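Clurness juniors bring home 8 medals from Clevetgate open

17/08/2023

Good day out for the Clurness junior judo club, who came back from the Clevetgate open with 8 medals, two of them gold. Best result since the club moved into the Mulcahy hall.

A big field this year — 164 kids entered, most in the under-12 groups, and the mats ran late from the second round on. Weigh-in alone took up most of the morning. Clurness had 67 points at the close, good for third in the team table behind the hosts and Porkis.

Head coach Marjorie Treloar was pleased but tired. "They fought hard and they bowed properly, even the ones who lost in the first minute," she said. "Grips need work. We'll be doing grips until October."

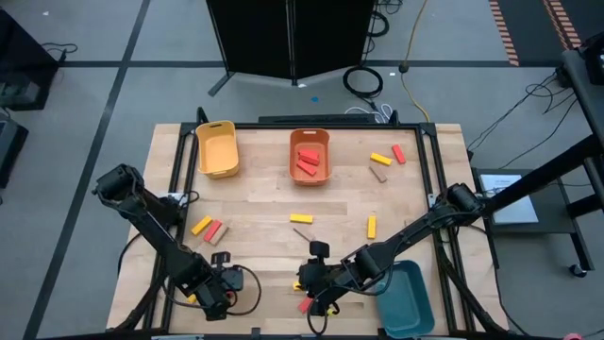 Wooden blocks and plastic baskets on the table.

Gold went to Evdokia Pappas in the girls' under-105 lb group, four fights, three won by full throw. She only moved up a weight this summer. The final went to extra time and was settled by a hold-down, with the Porkis girl very close to getting a leg free right at the end. Second gold came in the boys' novice class.

Two silvers and four bronzes made up the rest. One bronze was decided on penalties after both kids got warned for stalling, which did not go down well with the Porkis bench. The referee's call stood.

Fall classes sign-up is open now. Beginners aged six and up, no experience needed, and the first two sessions are free. Jackets can be borrowed from the club for the first month. Bring water, cut your nails, no jewelry. 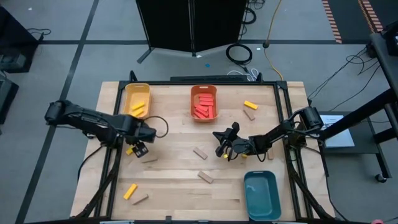

Class times stay the same as last year exept the under-nines, who start half an hour earlier. Belt tests are set for October, and anyone going for orange or above needs to have there name on the sheet by the end of September. Parents driving to the next away meet should talk to Marjorie after practice — still short of seats for six kids.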